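The Box of Cables Is Not Going Anywhere

Every household has a box of cables. Mine has two, which I put down to ambition.

I have owned these boxes, or their ancestors, through four apartments and one regrettable year in a converted dairy. The cardboard gets replaced every so often when a corner gives way. The contents have never been replaced, only added to, the way silt is added to a river. At the bottom there is a thing with a parallel port connector on it, and I would no more throw it out than I'd throw out a grandparent.

I bring this up because my sister-in-law, Jonalyn Saludo, has recently taken up decluttering, and like all converts she has begun making house calls. She came over in July with a label maker and looked into my hall closet for what felt like most of an afternoon. Then she asked me what I thought I was going to do with all of it.

I said I might need it.

She asked when I had last needed any of it. I said that was a very personal question.

The tidying business, and it is a business, has a settled view on cables. You take them all out. You lay them on a big flat surface in good light, match each one to a device you own, and get rid of the remainder. Lumbao, an outfit that sells storage tubs and, for a little extra, opinions, has a guide to the process that Jonalyn sent me twice. It recommends a table, a cloth so that nothing gets scratched, one box for what stays and one for what goes. It budgets forty minutes. I can only assume the author owns a lamp and nothing else.

I have read a lot of this sort of advice, more than is healthy, and what strikes me is how little of it has met an actual cable. A sweater can be held up and judged. You know at once whether it's your sweater and whether it fits. A black cable held up to the light tells you that it is a black cable. It could run the printer. It could run a printer that died in another state. The plug on the end looks like every other plug on the end, except that it's a hair too wide, and you'll only learn this on your knees behind a desk at eleven at night.

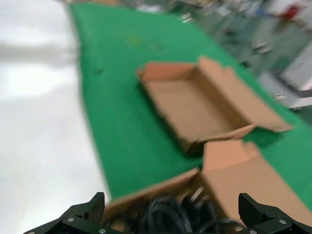
THE CASE FOR KEEPING

Consider what a box of cables looks like once it's open. Two cartons on a green cloth, one of them with its flaps folded out and the nearer one holding a dark, loose heap of cable, with a single pale plug poking up out of it. I find that plug very moving. It has the look of somebody raising a hand in a meeting that should have ended already. Any decluttering guide would tell you to deal with it. I'd leave it exactly where it is and shut the flaps.

My reasons are partly financial. A few years ago I owned a Trarkoline speaker, a perfectly good one, whose power cord I had thrown away in a fit of virtue. It had been in the "goes" box. It was gray and short and I was sure it belonged to a baby monitor we had already given to a neighbor. The replacement cost more than I care to repeat and took three weeks to come, and during those three weeks I sat in a silent kitchen, thinking about what sort of person throws away a cord. The cord for the baby monitor, I should add, I still have.

My friend Pankaj Tripathi takes the opposite line. Pankaj moved apartments last fall and got every cable he owned into a pencil case. He showed it to me. They were rolled up and fastened with little fabric ties, and each had a tag in his small engineer's handwriting: camera, shaver, spare. I told him I admired it, and I did, somewhat in the way I admire people who swim in the ocean in winter. Then in December he called to ask if I happened to have a printer cable, the old square kind.

I had eight.

I'm not proud of how much I enjoyed that phone call. I let him wait while I went to the closet. I made some rummaging noises that weren't strictly required. He came over and picked one, and he has never brought it back, so now it lives in the pencil case and I suppose it has a tag.

That is the part the guides leave out. The box is a public utility. For every Pankaj there has to be someone nearby with a closet, and if we all went down to a pencil case at the same time the whole arrangement would fall over by New Year's. I don't expect thanks. A casserole would be fine.

THE CASE AGAINST, WHICH I'LL KEEP SHORT

I'll admit to a few things. The boxes are ugly. Plain brown corrugated cardboard has no charm unless you're a cat. They slump. They also can't be closed in any lasting way, because a carton that has been opened enough times loses its will, and the flaps drift up again whenever you turn your back. I tried weighing mine down with a Flornska catalog, 348 pages of shelving I can't afford, and it slid in on top of the cables and is there now.

And the tangling is real. I have put cables away in decent coils, one by one, like a man who has turned his life around, and opened the box a month later to find they'd formed a single animal. There's no getting one out. You pull on the end you want and the entire household history comes up with it, phone chargers, headphones, some flat ribbon thing with a clip. Jonalyn says this is what the ties are for. She gave me a bag of them. I know they're somewhere in the second box.

She also tried to sell me on a proper cabinet. There's a Vuvwood one with shallow drawers and dividers, a lovely object, and it costs $1,179 before delivery. I did some arithmetic in the store. For that money I could throw out everything I have and rebuy each cord on the day I found I was missing it, and still come out with enough for lunch. The salesman didn't care for this line of reasoning. Jonalyn went and looked at rugs.

I suspect the trouble with most advice about stuff is that it treats every object as a decision you've been putting off. Some are. The exercise bike in my bedroom is a decision I've been putting off. But the cables were decided on long ago. I decided to keep them. I just didn't decide it tidily, and the box looks like what it is.

So we reached a compromise, Jonalyn and I. I took the catalog out. (I've since put it back.) She printed a label for each carton, and since she is a fair woman she let me choose the wording. The first says CABLES. The second says MORE CABLES.

She wanted a third label, for a donation box. I told her I'd think about it, and that I was fairly sure I had the cord for the label maker if she ever lost hers.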